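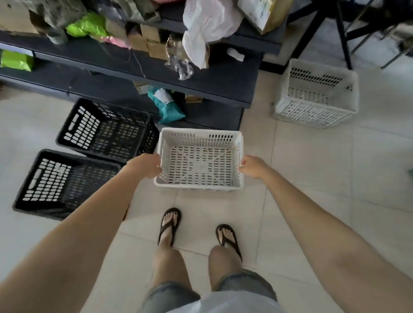 A white basket over the tile floor.

The first thing Chiharu Sekiguchi did when I showed up was hand me a cup of tea and tell me I looked hungry. I did, I was! I'd driven to Haverford on half a granola bar, and her kitchen smelled like onions that had been going for a very long time.

Chiharu runs Plundden, a supper club that meets in April and then again whenever she feels like it (her words). People buy a seat without knowing what they'll eat. I wanted to know how anyone gets comfortable cooking for a room full of strangers.

"You don't," she said. "I still burn the rice when I'm nervous. Last spring I burned it twice in the same night, and the second time I'd already told everybody the story of the first time."

She grew up over her aunt's noodle shop and swore she'd never cook for money. So she went into bookkeeping, lasted 8 years, and spent most of them reading recipes at her desk. Her website came later, and it was a mess. For the whole first month the sign-up page gave people a 404 error, and she figured the town just wasn't interested.

"I was so sad about it," she told me, laughing. "Then Darnell called and said, is this thing broken or do you hate me?"
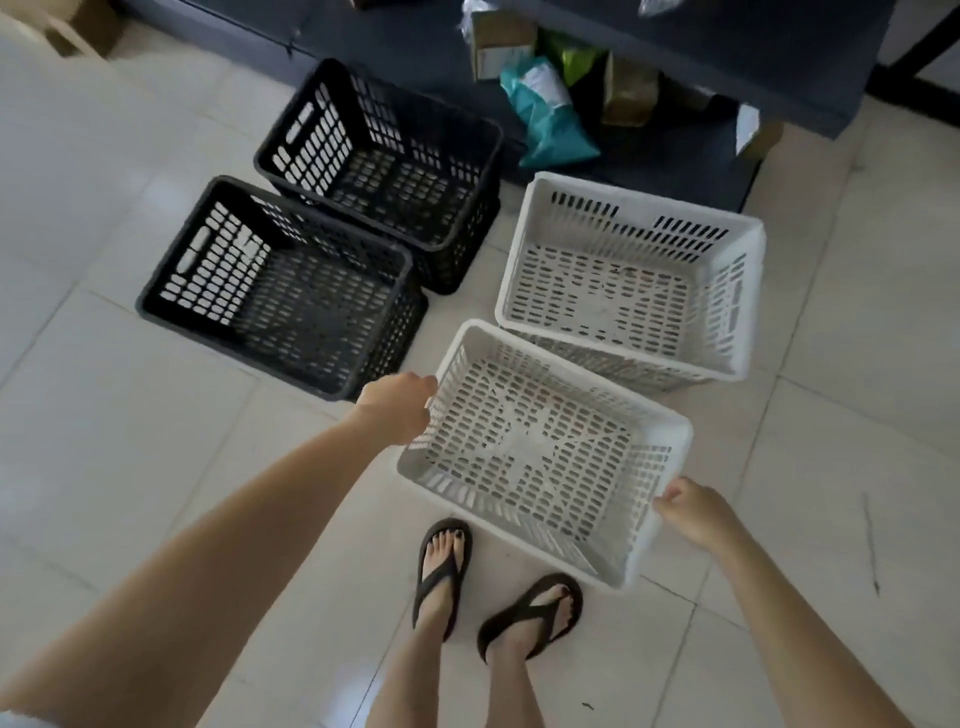 Black and white baskets by the shelves.

Darnell is Darnell Obi, who fixed the page and has been her partner in the club ever since. He came in while we were talking, ate a piece of radish off her cutting board and sat down like he'd been invited. I liked him right away.

He does the desserts and the arguing. The big argument lately is over soup. Darnell thinks a supper should start with it, and Chiharu thinks soup fills people up before the good part. "It's hot water with opinions," she said. He's still mad about that one.

I asked about money, since the seats seem cheap to me. They put $800 into the first season and got $300 of it back, and the rest she calls tuition. These days they break even, mostly, unless somebody gets excited about mushrooms. 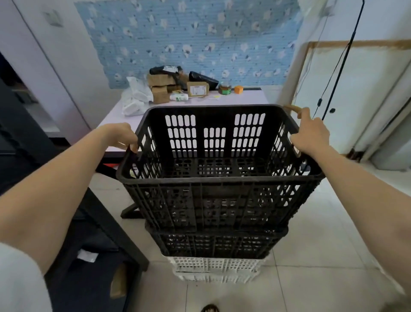
There's been talk of a second club over in Novberg, and Darnell's all for it. Chiharu isn't so sure. She likes knowing who hates cilantro, and she likes that the regulars argue about the seating like it's a family wedding.

"If it gets bigger I'd have to write things down," she said, and made a face.

By then it was close to six and the onions had turned into a sort of jam, which she spread on toast and pushed across the table at me. I asked for the recipe. She said onions, butter, and don't answer your phone.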